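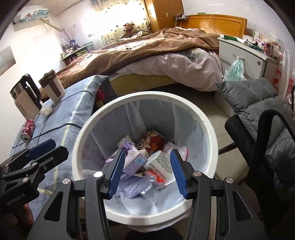 One gripper over the bin, jaws wide open and empty, the second coming in at lower left.

Vamgate: frequently asked questions

Vamgate is the tool we use at Katari to turn two-handed gripper recordings into something a policy can train on. It lines up streams, finds grasps, and complains. Most of your questions are about the complaining.

Why did Vamgate reject my recording?
Usually the clocks. If the left and right streams drift more than 35 milliseconds apart, the episode goes into the reject folder with a note. Read the note. It was written by a person, in a mood, but it is accurate.

Can I raise the drift limit?
Yes, it's in the config under sync. Your policy will then learn that the left hand lives slightly in the future. Some of us have met that policy.

Why does it lose track of the trash bag?
Thin see-through plastic is hard on the depth estimate, and a liner draped down the inside of a bin gives you folds on top of that. Vamgate flags those pixels as unsure and falls back on the rim, which is round and holds still. If your own bin has no visible rim, turn the fallback off or it will go looking for one on the furniture.

Does it know what is in the bin?
No. It sees surfaces you could close a jaw on. A crumpled tissue and a carton get the same label, "graspable," and in the case of the tissue this is optimistic.

Do I have to tidy the room first?
Please don't. The June model was trained on clean tables and fell apart the first time it met a patterned tablecloth. Beds, chairs, bags hanging off things: leave them where they are.

What does "jaw width unknown" mean?
The tracker lost one or both fingertips. Check that the finger pads show up at full open and again at full close, then rerun calibration. If it still says unknown, send the calibration file to Maricel Tagle. Send only the file. She does not need the story.

How many episodes do I need?
Our bin task used 937 after filtering. With 100 you get a policy that reaches for the bin and thinks about it.

How long does processing take?
An episode takes about 100 seconds on the Belmonte machine. On your laptop it takes lunch.

Is Parkitis still supported?
Parkitis was the old planner. It reads Vamgate files if you export with the legacy switch, and it will still plan a path through the chair if the chair is dark enough. Bugs filed against it are closed unread.

Where do I report a bug in this page?
Same tracker, tag "docs." Last updated 13 Jul 2022.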